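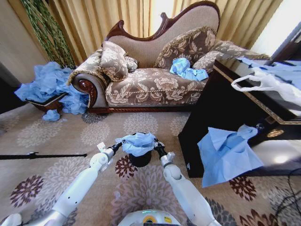 Sitting room walk-round: checklist with comments

We use cookies to remember your settings. Accept all | Manage

Share this page | 14 shares | 4 comments

This is the list I work from when a furnished room is about to be let or handed back. It began as the standard Sarnness sheet, which has 42 lines. I have thrown out most of them. A good many of the lines on that sheet exist so that somebody can tick them, and a tick doesn't tell you much about a room. What's left is what I look at, with my comments as written up for the sitting room at the Lucero apartment in June.

Marks used: OK, FIX, ASK. There is no "satisfactory" because I never found out what it meant.

1. Floor clear where people walk
FIX. There is a wad of blue cloth on the carpet in front of the planter. Small, and the sort of thing everyone steps over for a week. A cloth on carpet slides less than a cloth on tile, I'll grant that, but pick it up anyway.

2. Loose textiles put away
FIX. Main finding for this room. Light-blue cloths in a big pile on the planter, one bunched up on the seat of the chaise, more spread over the black side table and one hanging down the front of it. Are they clean? Are they used? I can't tell and I doubt the next person could either. If they've had polish or oil on them they should not be sitting in a heap indoors at all. Treat them as used until someone says otherwise: out of the room, laid flat to dry, then washed. The Sarnness sheet says "fold and store," which is bad advice for an oily rag.

3. Plants and planters
FIX. The dark wooden planter is nearly buried. You can't inspect soil you can't see, and you can't see whether water is getting out onto the carpet either. Clear the pile first, then check for a drip tray, then feel the carpet next to the box. The stalks are tall, so push gently at the base and see whether anything shifts. I'm told a heavy planter "can't tip." I have been told that before.

4. Upholstered seating, frame
ASK. The chaise has a carved frame with a scrolled crest, and people will grab it by the crest to drag it. They shouldn't. Lift from the base, two people. Run a hand along the carving for splinters and press on the rolled armrest to see if it gives. It sits on a low plinth, so check the plinth is taking the weight evenly on the carpet. A piece can look very grand and still rock.

5. Upholstered seating, fabric
ASK. Look for the fire label. The owner says it was "all done at the time," and that is not a label. Check under the seat and along the back. If there's nothing, write down "no label found." Do not write "compliant." I don't care how nice the brocade is.

6. Cushions
OK, with a grumble. Four of them, matching, gold fringe. Fringe is fine for adults. If a small child is expected, tug each edge and see what comes off in your hand. The one lying at the right-hand end of the seat reaches toward the table and will be on the floor the first time anyone sits down. Stand it up with the others.

7. Trims and cords
ASK. Gold twisted cord along the front of the seat. Hook a finger behind it every foot or so. If it pulls away enough to catch a heel or a dog's claw, get it stitched. Glue is not a repair on this sort of thing, whatever the Buvden leaflet claims.

8. Curtains
ASK. Full length, gold, right across the back wall behind the chaise. Go behind them. Every time. Look for a heater, an outlet with something plugged in, damp on the wall, a window that doesn't lock. Check the hem for a trip at the ends, and if there's a pull cord it needs to be fixed up out of reach. On the Sarnness sheet curtains get a single line ("Curtains present, Y/N"), and I think that says plenty about who wrote it.

9. Plastic bags
FIX. One white shopping bag on the side table, on top of the cloths, handle loop and all. It goes in a cupboard or in the trash. This is a suffocation risk for small children and pets, and it takes two seconds to deal with. I am not interested in hearing that the room is adults only.

10. Side tables
FIX. The glossy black one with the gold edge. Take off everything, including the cloth hanging almost to the floor, because a toddler or a passing knee will bring the lot down. Then look at the surface for rings and chips. There's a round gold fitting on the front and a small dark knob next to it. Check both are tight. I would not pull hard on the knob until I knew what it was attached to.

11. Smoke alarm
ASK. Press the button yourself. A dated sticker is evidence that somebody once owned a sticker. The alarm for this room should be a Cernent unit according to the inventory, unit 388. Match the number.

12. Cleaning products
ASK. Cloths in this quantity usually mean bottles somewhere. Find them. Under the sink doesn't count as locked.

Result: not ready. Four lines need fixing before I'd look at the rest again. Most of it is ten minutes with a laundry bag, but I've stopped passing rooms on the promise of ten minutes.

Recheck: after the cloths are out, do 1, 3 and 10 again from scratch. Line 5 stays open until there's a label or a written "none found."

Comments (4)

tilda_lets
Thank you for line 8. We had a heater behind drapes for a whole winter and three separate inspections said the room was fine.

rm82
Bit harsh on the cloths? If they're microfiber and dry there's no fire risk to speak of.

Reply from the author
If they are. Go and find out, then tell me. I'd rather wash clean ones.

oldstuffing
You want to watch the crest on those scrolled backs. Mine was held with two dowels and optimism. Also agree about the glue, it goes hard and the cord snaps instead.

Sign up for our newsletter to get new checklists by email. Unsubscribe any time.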